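Chapitre 4
Les commandes et les outils à main : forme, couleur, usage

Objectifs du chapitre
Reconnaître les principales familles d'organes de commande.
Relier la forme d'un manche à l'effort demandé.
Lire une fiche de poste et y repérer les informations manquantes.

En janvier, l'atelier Drivis, qui fabrique des étagères et des caisses de transport, a relevé toutes les interventions faites sur ses machines pendant l'année écoulée. Le registre en comptait 342. Dans 86 cas, l'opérateur avait d'abord actionné la mauvaise commande avant de trouver la bonne. Aucune de ces erreurs n'a causé de blessure, mais toutes ont fait perdre du temps et quelques-unes ont abîmé une pièce en cours d'usinage.

La responsable de l'atelier, Signe Hjaltadóttir, a demandé aux opérateurs de noter ce qu'ils cherchaient au moment de l'erreur. Les réponses se ressemblent : deux boutons de même taille, posés côte à côte, avec une étiquette usée. L'ergonomie étudie ce genre de situation. Elle s'intéresse au travail tel qu'il se fait, avec des gants, dans le bruit, parfois en fin de journée.

4.1 Voir et atteindre une commande

Une commande doit être vue, comprise et atteinte. Sa taille dépend de la partie du corps qui l'actionne. Un bouton destiné au bout du doigt peut rester petit ; celui que l'on frappe de la paume doit être large et dépasser de la surface. La couleur vient en second. Le rouge est réservé par convention à l'arrêt et au danger, et il perd sa valeur si on l'emploie partout sur un pupitre.

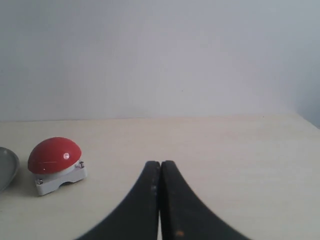 Fig. 4.1 — Gros bouton-poussoir rouge sur un plateau clair.

Le contraste avec le fond compte autant que la teinte elle-même. Un bouton sombre sur un capot sombre se cherche à tâtons. On tiendra compte aussi de l'éclairage et des personnes qui distinguent mal le rouge du vert : pour elles, la forme et l'emplacement doivent suffire.

4.2 Le manche et la prise

L'outil à main pose un problème voisin. On distingue la prise de force, où les doigts entourent le manche et où la paume appuie, et la prise de précision, où l'objet est tenu entre le pouce et l'index. Un même outil peut demander l'une puis l'autre : on présente un clou du bout des doigts, on l'enfonce à pleine main.

Le diamètre du manche limite l'effort. Trop mince, il oblige à serrer ; trop gros, il empêche les doigts de se refermer. La longueur joue sur le bras de levier, donc sur la force transmise au point de contact.
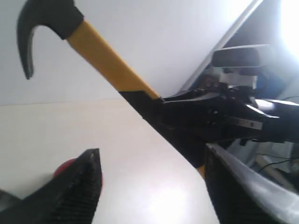
Le revêtement mérite la même attention. Une surface lisse se nettoie bien mais glisse dans une main humide. Une surface striée tient mieux et peut, à la longue, irriter la peau. Chez Drivis, Archie Mackay a fait essayer deux revêtements à 11 opérateurs pendant une semaine. Leurs avis étaient partagés, et l'atelier a gardé les deux modèles.

Vocabulaire
Prise de force : saisie à pleine main, pouce refermé sur les doigts.
Bras de levier : distance entre l'axe de rotation et la droite d'action de la force.
Organe de commande : partie d'une machine sur laquelle agit l'opérateur.

La section 4.3 aborde l'implantation des commandes sur un pupitre, à partir du plan de l'atelier Drivis.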